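A morning at the Perkisis weaving mill in Flastwood

The mill opens its doors to visitors twice a year, and I went to the November one with my neighbor Meifang Peng. Parking is behind the dye house. Tickets are sold at the side door, cash only. 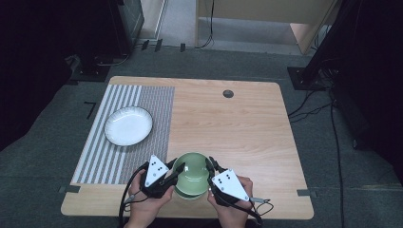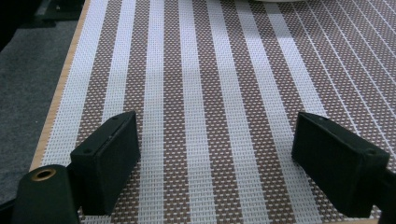

Striped placemats, Perkisis open day.

Our guide was Pushpa Mishra, who has worked in the finishing room for 19 years. She started us in the yarn store, a long cold building with cones stacked to the roof. Most of the cotton comes in already spun. The gray is dyed on site in batches of up to 50 pounds, and the white is left as it arrives.

The weaving shed was the best part. Ear plugs are handed out at the door and you do need them. Only half the looms were running – the rest were waiting on parts from Winside. One warp on the table linen loom had 3460 ends, all drawn in by hand by Deming Gu and his daughter Rongrong. It took them most of a week. He let us try threading a few and I got two of them wrong.

After that we saw hemming and pressing, then the shop. Seconds are in the bins at the back. I bought a set of napkins and a table runner with a small fault near one end.

The tea room closes at two, earlier than the sign says. Wear flat shoes, as the stairs to the pattern room are steep and there is no elevator. The next open day is in spring, and Pushpa said to book ahead for the morning tour.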